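Anyone else's workplace teaching the robots this winter?

Posted in: Work and Careers > Warehouse, Trades and Facilities

tallowbrook
I'm at Ponddale, in returns. We get the small stuff back, sort it, wipe out the drawers, put it away. Back in February they told us Kustano was bringing in arms for the put-away side, and a few of us could go on the training crew if we wanted. So now half my shift is doing my old job with a gripper in my hands so the arms can learn it. An extra $235 a fortnight. Wondering if anyone's been through this and where you ended up.

pikelet_9
Went through it at Wike. We had 300 on the floor before and they never sacked anyone, they just stopped replacing people who left. Get whatever they promise you in writing. The extra pay was the first thing to go at our place.

gumbootsal
Bit grim, pikelet! I was at Wike too, different shed, and my back has never been better. The arms took the bottom row of bins and I moved over to fixing their mistakes. It's more boring, I'll give you that, but I can garden on my days off now.

pikelet_9
Glad for your back, truly. You had a good supervisor though. Ours put a target on the screen the second week.

tallowbrook
We've got a target as well, 1000 good goes between us before the next review. And a dropped one doesn't count, which drives me up the wall, because half the things we handle are soft and squashy and you can't feel them through the gripper. My hands know how hard to squeeze a bit of fluff. With this thing I've got to watch the pads the whole time.

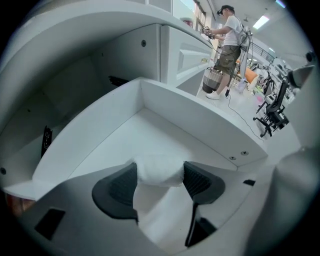

The other part I didn't expect is how tired your head gets. I used to chat all morning while I sorted, and now I'm concentrating so hard I forget to eat my sandwich. By 2 pm I'm cooked. I do like being asked how the job is done though (first time in years anyone has!) and I reckon the people who do the work should be the ones showing it.

offcut_ray
Is the headset gear heavy? They're talking about it at our place, through Hukis, and I've got a crook shoulder.

tallowbrook
Heavier by the end of the shift than at the start, put it that way. Ask for short turns. We swap every half hour and it's made a big difference.

gumbootsal
And ask who gets the repair jobs afterwards. I got mine by putting my hand up early.

pikelet_9
Agree with Sal on that one. We logged 2785 goes in our shed and I still had to apply for my own job like someone off the street.

tallowbrook
Right, I'm asking about both at the morning meeting. Will report back.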